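Thread time! I've been teaching a two-armed robot to do chores in a regular living room, by remote control, and I have so many notes. Grab a coffee.

1/ The setup we call Jovano: two arms, a gripper on each, a view from the head. I drive, it records, and later a model learns from what I did. A lab bench is too tidy for this, so we went to where the jars and papers and snacks pile up the way they do in real life.
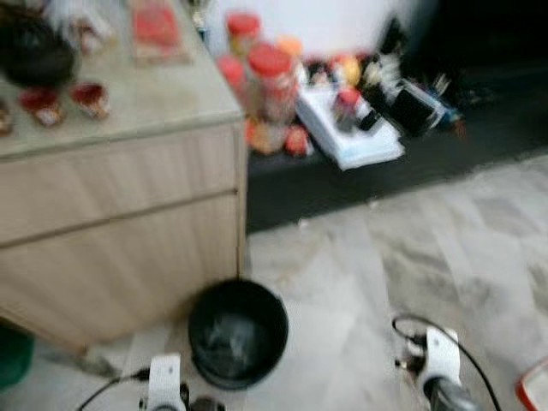

Ermira Kneževič
Robot teleoperator, Haleck home tasks team

2/ First thing I learned: slow hands! Every wobble of mine ends up in the recording, and the robot will copy a wobble just as happily as a good reach. I practice each move with the recorder off until it feels boring, and then I hit record.

3/ Turning is the hard part. The view smears when you swing around fast, and a smeared view teaches very little. Now I turn, stop, let the picture settle, THEN reach. My keep rate jumped the same afternoon I started doing that (so happy).

4/ Low stuff on the floor is a great teacher, by the way. A black bucket by a cabinet looks like an easy target until you're lining up two grippers with the rim and the blue handle, with a folding table on your right that you really don't want to bump. 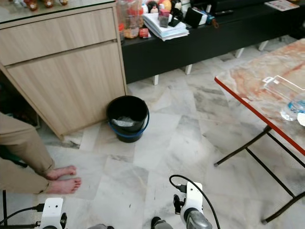 How many times do you have to show it the same task?
We plan on 400 demos for a new one. Simple moves can get by on fewer, but the extra ones pay off when somebody shifts the furniture.

5/ On that: please vary your starts! In April I did 37 demos from the exact same spot and the model we trained (Delić, version 2) fell apart when we parked the robot one step over. Lesson learned, and a fun one to watch.

6/ Clear things are my current obsession. A see-through bottle next to a see-through container, on a tabletop with a swirly marble pattern? Depth goes fuzzy, edges vanish. I come in from the side and take my time, and I love it when a grab like that lands.

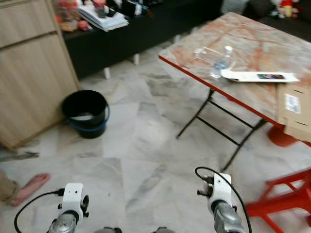 7/ Things I'd tell a new driver
Rest your shoulders between runs. Keep the cables in the corner of your eye. If you fumble, finish the recovery and tag it, we use those too. My friends on the Zakberg crew toss theirs and we argue about it constantly, haha.

More tomorrow, when I try left hand only. Send me your weirdest household objects!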